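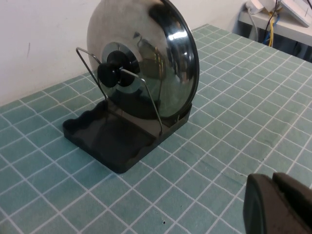
The Moreck soft-finger gripper, after a summer of pot lids
By Pauline Heywood
Print this | E-mail this

I'd wanted to try the Moreck ever since Murali Rai lent me his older Poltum in August, and I have to say (having lived with both of them now) that I'm awfully fond of it! Lids are my favorite test, all slippery dome and one round knob, and out of 35 tries at lifting one from its holder the Moreck managed it on all but six. The Poltum is quicker to close, bless it, but it pinches the knob and lets the lid swing.

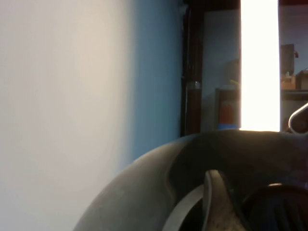
Wrist cameras are where I get fussy. Both grippers come with a small one, and I spent a good long evening going back and forth between the settings menus before I was happy. The Moreck's exposure control is my one real grumble: with a tall strip of bright light behind the gripper, it washes out to plain white, though the gray finger in front stays nice and readable, and that's the part I care about most. I'd still buy it over the Poltum, and I'd put up a curtain.

7 comments | 35 shares

Related reviews
Thomas arm controller: a second look
Bisley tool cabinet for the workshop
Indira Iyengar on choosing a wrist camera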